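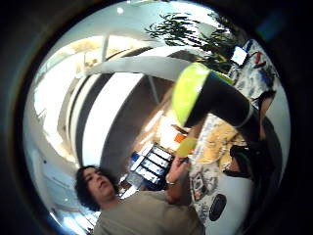

Coralie Brunton would like it known that a table is never really clear until you have wiped under the cloth. She told me so within a minute of my taking my coat off, and she was laughing as she said it, but she had the damp cloth in her hand and she meant it.

We had arranged to talk in Enville, where she runs her tidying mornings under the name Hunness. I had imagined labelled tubs and everything in shades of cream. What I got was a big pot of tea, a patterned cloth on the table and a conversation that ran until well past lunch, mostly about what ends up on top of tables and why it stays there.

"People always want to start with the loft," she says. "I say no, leave the loft alone, it's been fine up there for years! Start with the table. You eat at it, you open your post at it, you put your bag down on it when you come in. If the table's right you feel it the same evening."

Her way of going about it is wonderfully plain. Everything on the table gets picked up, one thing at a time, and you are not allowed to put it down again until you have said out loud where it lives. "Out loud is the important bit. You feel daft, and then you hear yourself say 'this lives on the table' about a roll of tape, and you think, does it? Does it really?"

I tried it with the contents of my own handbag and lasted 3 items before I got stuck on a phone charger.

She doesn't have much time for boxes, at least to begin with. Buying storage first is the mistake she made herself, in the flat she had before this. "I had 40 of those little lidded pots. Forty! I'd been so pleased with them. And every one had something in it I'd have thrown away if it had been lying loose." Most of them went to a neighbour for seedlings. She kept a handful for buttons and picture hooks, and the rest of the shelf is now given over to things she reaches for every day.

The tablecloth question is one she gets asked a lot, and her answer surprised me. She is all for them, the more pattern the better. "A plain white cloth makes you nervous. You spend the whole meal watching the gravy. Give me a good print, something with a bit of grey or blue in it, and you can relax." She washes hers at 40 degrees, hangs them by the short edge and doesn't iron them, ever. Her one firm rule is that a cloth comes off completely once a week and gets shaken outdoors, crumbs and all, and the table underneath has a wipe before it goes back.

What about the small bright odds and ends, the bits that belong to no set and fit in no drawer? She lit up at this. "Oh, I love those! I'd never tell anybody to get rid of a nice bright thing. You can see it, for a start. It's the black things that vanish. Black cables, black remote controls, the black lid off something. Put those somewhere pale, on a tray or a folded napkin, and you'll stop losing them."

She keeps a notebook of the mornings she has run, with the number on the cover crossed out and rewritten each time. It stood at 517 when I visited, and she was hoping to fit in a few more before the end of January. A session lasts 75 minutes, which she worked out by noticing when people begin to put things down in the wrong place. "After that you're just moving stuff from one end to the other. Stop, have a biscuit, do the rest another day."

Crumpled paper has its own place in the system. Anything scrunched must be opened out before it is thrown away, and she has a good collection of stories about what has turned up: a parking permit, a recipe for lemon pudding, a birthday note that made its owner sit down for a while. "So you flatten it, you read it, then you decide. It takes two seconds."

When I left, she was already moving the teapot off the table, and she told it where it lived as she went.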